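Bench notebook, demonstration rig
April, starting 9.40 in the morning

Good session today, probably the best since we moved the table. Writing it up while my tea is still warm so I don't lose the details.

Aim was the sorting task for the Cotum cell: flat tool in the left tray, thin tool in the right tray, from any starting layout. I wanted 20 clean demonstrations by remote control and then 20 more by hand, meaning bare hand over the table with the overhead view recording and no arm involved at all. The Vuorinen notes say the two kinds can be mixed in training if the hand ones are slow and the palm stays open on the way in. I was doubtful. I'm a lot less doubtful now!

Remote control first. The new firmware on the Zaltico handset is a joy. The old one had that little lurch when you let go of the deadman switch, and I'd got so used to bracing for it that my first three runs were stiff and silly. After that I relaxed and it went beautifully. Delay from handset to wrist is down to 100 ms on the long cable, and you really do stop thinking about the handset after a few goes – you just look at the tool and go and get it.

Things I changed as I went:
Approach height up by 15 mm. I kept skimming the table before I was over the tool.
Speed cap down a notch for the last bit of the descent only. Full speed everywhere else.
Grip force left alone. Tempting to fiddle, didn't.

Runs 4 to 11 all kept. Run 12 binned, I went for the wrong tray (my fault, was talking). Run 13 binned too, the tool rolled and I chased it across the table like a cat after a pea. Funny to watch back but no use as a lesson. Made up the numbers before lunch.

After lunch, by hand. Layout for the first batch was the small precision screwdriver and the flat brush side by side, working ends to the back, plenty of clear table all round. Then I turn them a bit further each time.

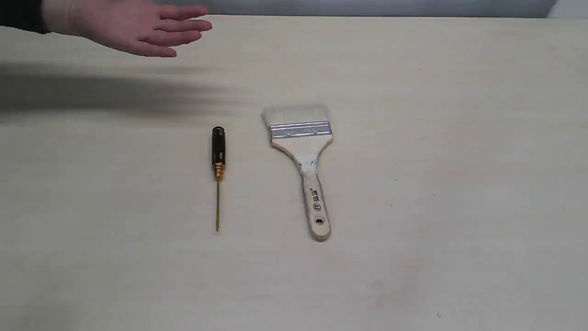 The main thing I learned is to pause. If I sweep straight in and pick up, the segmenter can't decide where "reach" ends and "grasp" begins, and it puts the cut in a different spot every time. With a tiny stop above the tool, a breath's worth, the cuts land almost exactly where I'd put them myself. So: reach, stop, close, lift, stop, carry, open. It feels like teaching someone to dance. By the fifth go I was counting under my breath.

Second thing is shadows. The arm shadow gets onto the table well ahead of the fingers and the tracker sometimes wants to include it in the hand. I tried the side lamp off and then on again at a lower setting. Lower is better, off is too flat and the edges of the pale tools go mushy. Please leave the dimmer where it is, I've put a pencil line on the dial.

Dark sleeves are fine, by the way. The wrist comes out as a nice crisp line.

The brush is the more interesting of the two. It's wide at one end and narrow in the grip, so there are at least two sensible places to take hold of it, and I noticed I was swapping between them without meaning to. For the arm that's confusing, it ends up averaging the two and closing on the bit where the handle changes width. From run 8 onwards I took it by the grip every time. The earlier ones are in a separate folder called "mixed grasp" in case anyone wants to see how bad the averaging gets.

Quick training run at four o'clock, 200 passes, remote control and hand together. Tried it on the arm straight afterwards and it put the screwdriver in the correct tray on its very first attempt. I may have cheered. It then dropped the brush, twice, both times letting go too early above the tray, so the "open" part wants more examples with a proper stop before it.

To do:
More hand runs with the brush turned sideways and nearly upside down.
Ask Flirncombe for the longer finger pads, the short ones only just get round the thick part of the handle.
Re-check the overhead calibration, it's drifted a hair since the table moved.
Wipe the table down, there are specks and the tracker picked one up as an object in run 16.
Copy today's folders to the shared drive before anyone restarts the bench machine.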